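How to Clean a Front-Loading Washer and Get Rid of the Musty Smell

Updated 03/12/2024 by Maricruz Quintero

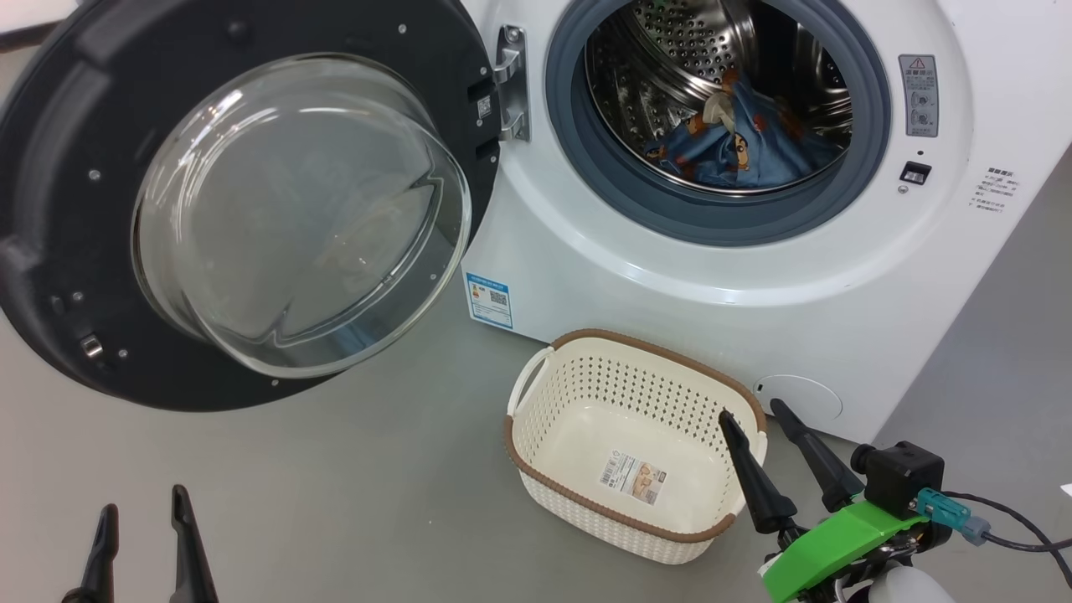 A sour or musty smell in a front-loader comes from detergent residue, lint and body oils that build up in places the wash water does not rinse well. Cold cycles and too much detergent make it worse. The usual trouble spots are the door gasket, the detergent drawer, the drain filter and the outside of the drum, which you can't reach by hand. The gasket is the rubber ring around the opening, gray-blue on this machine, and it has a fold that holds water after every load. Clean all four spots in one session. If you only do the gasket, the smell is usually back by the end of the month.

Set aside an afternoon. The hands-on part takes less than an hour, but the hot cycle is long and the parts need time to dry.

What you need

White vinegar, 16 ounces
Baking soda, half a cup
Dish soap
An old toothbrush
Several rags or old washcloths
A shallow pan and a towel for the drain filter
Rubber gloves

Do not mix vinegar with chlorine bleach at any point. If you would rather use bleach or a packaged washer cleaner, use it alone and skip the vinegar steps. Check your manual too. Some manufacturers do not want vinegar on the rubber parts, and in that case plain dish soap and warm water will do for the gasket.

Step 1. Empty the drum

Take everything out and feel along the bottom and the back for socks and small items. Turn the drum by hand one full turn. Coins and hairpins sometimes sit against the raised ribs and drop when it moves.

Step 2. Clean the gasket

Put on the gloves and pull the fold of the rubber back toward you. Start at the top and work down both sides. Most of the grime is at the bottom, where water collects. Wipe out the hair and lint with a dry rag first. A wet rag just smears it.

Next, dip a rag in warm water with a little dish soap and wipe the whole fold. For black spots, soak a rag in a mix of half vinegar and half water, tuck it into the fold over the spots, and leave it there for 12 minutes. Scrub with the toothbrush and wipe clean. Old stains may stay gray even when the mold is gone. If the rubber is torn or sticky, cleaning won't help and the gasket should be replaced.

Find the small drain holes at the bottom of the gasket, if yours has them, and clear them with the toothbrush or a cotton swab.

Step 3. Wipe the door

Wash the inside of the glass with soapy water, especially the lower part where it sits against the rubber. A film there can cause a slow leak. Dry it with a clean rag.

Step 4. Wash the detergent drawer

Pull the drawer out as far as it goes. Most have a tab to press, usually marked, that releases it completely. Take out the softener insert and soak everything in hot water in the sink. Scrub the corners. While the drawer is out, wipe the empty slot, including the top, where the water jets are. Put the drawer back once it has dried.

Step 5. Clean the drain filter

The filter is behind a small panel near the floor on most machines. Turn the washer off and unplug it. If you have just run a hot load, wait until the water has cooled.

Lay the towel down and set the pan under the opening. If there is a short drain hose, pull it out, take off the cap and let the water run into the pan. You may have to empty the pan more than once. Unscrew the filter slowly, counterclockwise. Rinse it under the tap and remove any lint or buttons. Look into the hole with a flashlight and check that the pump blades turn freely. Screw the filter back in until it is snug, replace the hose cap and plug the machine in.

Step 6. Run a hot cycle

Pour the rest of the vinegar into the empty drum and start the hottest, longest cycle, or the tub clean cycle if there is one. When it ends, sprinkle the baking soda in the drum and run a short hot cycle. Check the filter panel for drips during the first few minutes.

Step 7. Dry it out

Wipe the drum and the gasket with a dry rag. Leave the door and the drawer open overnight. If you have small children or pets, keep the laundry room closed while the washer door is open.

Keeping it clean

Use detergent marked HE and measure it. Two tablespoons is plenty for a normal load. Take laundry out soon after the cycle ends. Wipe the gasket after the last load of the day and leave the door ajar. Run a hot cycle once a month and clean the filter every 50 loads.

If the smell stays

Run the hot cycle again. If that makes no difference, check where the drain hose goes into the standpipe. A hose pushed in too far can draw dirty water back into the machine, and a dry or blocked trap will let sewer gas up through the pipe. Slow draining at a nearby sink points to the plumbing.

Comments

Tae-yang Ra: My filter would not turn at all. I wrapped a rubber glove around the knob and it came loose.

Severino Benítez: Can I do the hot cycle with citric acid? I have a bag left over from descaling the kettle.

Maricruz Quintero: Check the manual for your model first. If it's allowed, use it by itself, with no bleach or vinegar in the same cycle.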